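**Ticket 906 - Right arm drops out when the driver is picked up (open day bench)**

Opened by: Yasaman Bakhtiari
Assigned to: Amirhossein Bahrami
Site: Hetivden, upstairs demo room
Status: Open, workaround in place
Priority: High until the visitors have gone, normal after that

**What happened**

First group came in at 10:00 and the bench was a joy, right up to the pick. The left arm did its approach, people leaned in (we had a whole row of sixth formers from Tomolport and they were brilliant, so many questions!), and then the right arm stopped above the tool stand and sat there. Cuvska put up "grip lost" on the operator screen. No alarm, no jerk, it simply held position. I cleared it, homed the right side and it ran through properly on the second go.

It happened again at 10:25 and at 10:50. The left arm hasn't missed once.

**Setup at the time**

Standard two-arm bench, small parts layout. The job is the grey project box and the green terminal connectors, with the powered screwdriver for the right arm. Kamran had set the right gripper to open wide between cycles so that visitors could see the fingers. 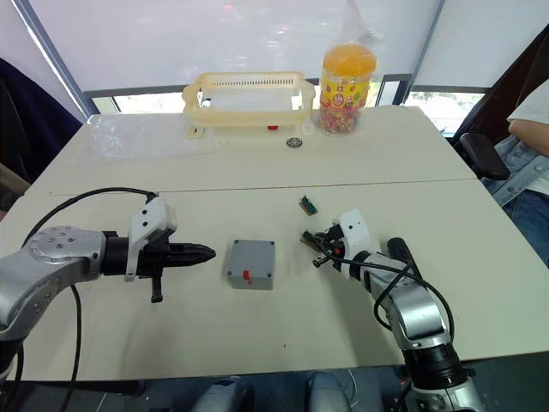 Cuvska was on the open day profile, which limits both arms to 70 per cent speed. Grip force on the right was 49 on the slider. I hadn't touched either of those since the rehearsal.

**Log**

**10:55 - Yasaman.** Restarted the right gripper only. Came back fine. Ran the pick with no visitors in the room and it worked, of course.

**11:10 - Amirhossein.** Looked at the event list. All three stops have the same pattern: fingers close, width reading settles, then the width jumps for a moment and the software decides the tool has gone. I don't think it is slipping. My guess is the signal and I'd like to look at the cable.

**11:20 - Shahram Salehi.** Could it be the cable tie we added at rehearsal? We put one near the right wrist to stop the lead flapping. With the wrist turned for the upright hold there isn't much slack left.

**11:25 - Amirhossein.** That would fit very nicely. Don't cut anything while the arm is live please. Stop, power down, then have a look.

**11:40 - Shahram.** Powered down, tie off, connector pushed home and the lead laid in a looser loop. The plug had a bit of play in it. Powered up, homed both sides, ten empty picks, no stops. Very pleased with that!

**11:50 - Yasaman.** Next group are on the stairs. Going to run it live.

**12:15 - Yasaman.** Four full cycles with visitors and no dropouts. The upright hold got a proper "ooh" from the back row. One visitor wanted to know how the arm decides where to put the bit, and Ladan Mirzaei gave a lovely answer with a biscuit and a pencil. I want her on every tour from now on. 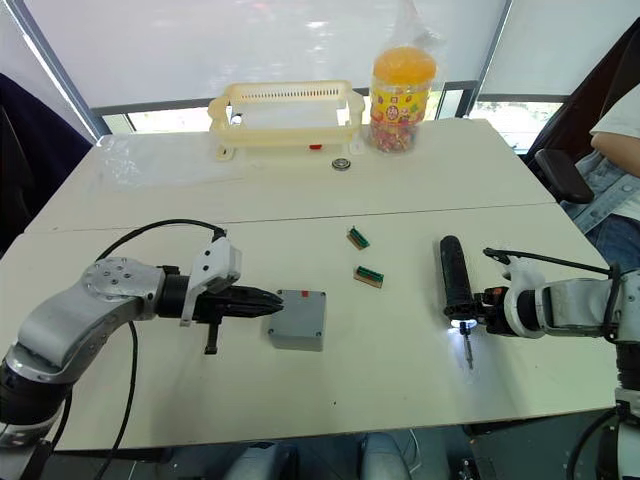
*Right arm holding the screwdriver upright, work light on, with the grey box and two green connectors on the table.*

**12:30 - Kamran Nazari.** Question from me, as I wasn't in the room. Did anyone change the grip force as well? If we changed two things at once I can't tell which one fixed it.

**12:35 - Yasaman.** No, still 49. Only the tie and the plug.

**13:40 - Yasaman.** One more stop, at 13:32, on the last cycle before the break. Same message. It recovered without homing this time, I only had to press resume. So better, but it isn't gone.

**13:55 - Amirhossein.** Then I suspect the plug itself. The tie was probably pulling on a connector that was already tired. We have a spare lead in the Bahrami crate (my surname, not my crate, please stop asking me for things out of it). I'd leave the swap until the doors close, as it needs a recalibration afterwards.

**14:05 - Ladan.** Agreed. For the afternoon groups I'll tell people at the start that they may see the arm pause and ask for help. The morning lot were fascinated by the recovery and it makes a good talking point about what the software watches for.

**Workaround for the afternoon**

1. If "grip lost" appears, wait until both arms are still.
2. Check that the tool is still in the fingers.
3. Press resume once. If it stops again, home the right side and start the cycle over.
4. Note the time in this ticket.

**Still to do**

- Swap the right gripper lead after closing (Shahram)
- Recalibrate and run a soak of 1,000 closes overnight (Amirhossein)
- Add "check lead slack with wrist turned" to the rehearsal sheet before the September open day (Yasaman)
- Send the Tomolport group the answer about payload that I promised them (Yasaman)

**16:20 - Yasaman.** Last group done. One pause at 15:05, resume worked. Bench is powered down and Shahram has the spare lead. Leaving this open until the soak result is in.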